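Section 7. When the jaws stay open (fault 77)

Fault 77 is the one we get asked about most, and it's a satisfying one to fix. The trigger goes in, the handle gives its usual click, and the jaws either don't move or creep halfway and stop. The status light blinks amber and the Nustau recorder writes a 77 in the session log. Nearly every time the cause is mechanical, and you can clear it at the table with the hex key from the lid of the case.

This section covers the Kinda hand-held gripper, single or paired. If your jaws close but won't open again, go to Section 8.

CAUTION: The linkage arms are stronger than they look. A jaw that is stuck open can let go all at once. Keep your fingers out of the cut-outs in the arms and away from the space between the pads until you have finished step 3.

CAUTION: Never pull a stuck jaw shut by hand with the power on. The motor may wake up and pull with you!

Before you start

You will need:
The 2 mm hex key
A dry, lint-free cloth
A soft brush (an old toothbrush is great)
A table or bed with a flat cover, with a box and small objects for the test at the end

If you run a pair, switch off both grippers, including the one that is behaving itself. They share a sync line, and the healthy one will keep trying to wake its partner.

7.1 Make it safe

1. Let go of the trigger completely.
2. Stop the recording in Nustau. Choose Keep, even if the take is ruined. The log from a bad take is the most useful thing you can send us.
3. Hold the power button until the light goes out, then unplug the battery lead.
4. Lay the gripper on its side on the table with the pads facing away from you.

7.2 Find the jam

5. Look at the pivot pins first. They should sit level with the face of the arm. A pin that stands proud will catch on the arm next to it, and it will catch at full opening, where the clearance is smallest.
6. Press any proud pin back with your thumb and turn its screw clockwise until it just stops. Then back it off a quarter turn. Please don't skip the quarter turn - an over-tightened pivot gives you the same fault as a loose one.
7. Brush out the joints, working from the tip toward the handle. Blankets and quilts are the usual suspects. Threads wind around the pins and you may not see them until the brush drags one out.
8. Wipe the pads. Check that each one lies flat against its jaw from end to end. A lifted corner can fold under as the jaws come together.
9. Move both jaws slowly by hand, with the battery still unplugged. The two sides are linked, so moving one should move the other by the same amount. The movement should feel smooth all the way, with no click and no gritty spot.

Note: A faint springy feel in the last bit of opening is normal. That is the open stop.

7.3 Reset the open stop

The gripper remembers where "fully open" is. If it was jammed when it was last powered on, it has probably remembered the wrong place, and it will report 77 again with perfectly healthy hardware.

10. Open the jaws by hand as far as they go.
11. Plug the battery lead in.
12. Hold the trigger and the power button together until the light turns white. Let go of both.
13. Take your hands away from the jaws. They will close, open and close again.
14. Read the stop value in Nustau under Device, Travel. A good value is 195. If yours is different, repeat from step 10.

Units with a serial number below 1271 left the shop with the older Grewal pivot screws. Those units can need the reset done twice. If yours is one of them, ask us for the newer screw set, and fit it before your next long session.

7.4 Test with a packing task

Now for the fun part. Pick-and-place into a box is a lovely test for this fault, as it sends the jaws out to full opening again and again, with something different to close on each time. Start every pick from the open position, with the pads well apart and the small objects in front of the box.

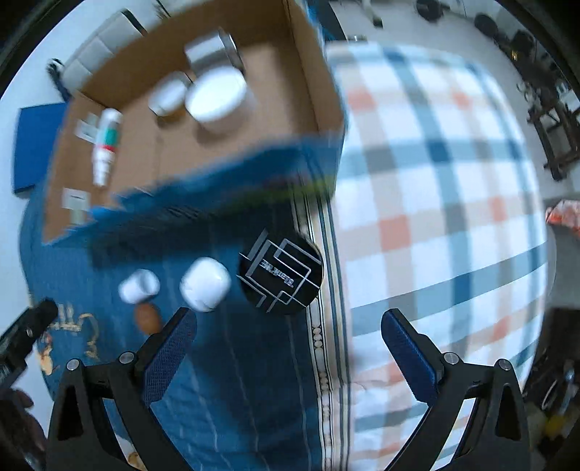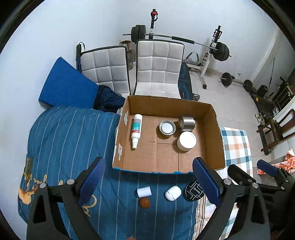 Fig. 7-2. Packing test, both views: jaws wide open, pads apart, objects lying in front of the open box.

15. Start a new take in Nustau and name it "77 check".
16. Bring the open jaws down over a small, light object. A walnut is ideal. Squeeze the trigger slowly.
17. Lift, carry it over the box wall, and release it low inside the box.
18. Do the same with something flat, such as a coaster. Take it by the rim. Flat objects ask for the finest closing movement, and a pivot that is still a little tight will show itself with a stutter.
19. Finish with something smooth and rounded, like an earbud case. If it slides out of the pads, wipe them again before you blame the motor.
20. Stop the take and open the log. No 77 lines means you're done!

CAUTION: With a pair, work on one side of the box each. Two sets of open jaws reach wider than you'd expect, and a knock between them can bend an arm. If they do touch, stop and go back to step 1 for both.

Note: Smooth out the cover before you begin. The tips can pick up a fold of fabric along with the object, and then the jaws stop short and the recorder reads it as a jam. The same goes for a blanket bunched up next to the work area. Give it a push to the side.

Note: Fast swings blur the picture and make the log harder to match to what your hand was doing. For this test only, move at half your normal pace.

7.5 If the fault comes back

Back within the same take: there is still something in a joint. Repeat 7.2, and this time take the pads off first (see Section 5).

Back after a break, with the gripper left powered on: repeat 7.3 only.

Back with a grinding noise: stop. Unplug the battery lead and do not test again. The Turneck gear in the handle may have a damaged tooth, and each extra squeeze makes more work for whoever opens it up. It is a stocked part, number 1682, and it comes with its own fitting sheet.

Back with no noise and a stop value that changes every time you read it: the position sensor is the likely cause. Send us the "77 check" take together with the first bad one, both complete and unedited.

7.6 Keeping it away

Brush the joints at the end of each session on fabric. Store the gripper with the jaws half closed. Check the pins whenever you change the pads, while you have the hex key in your hand anyway.

Next: Section 8, Jaws close but will not open.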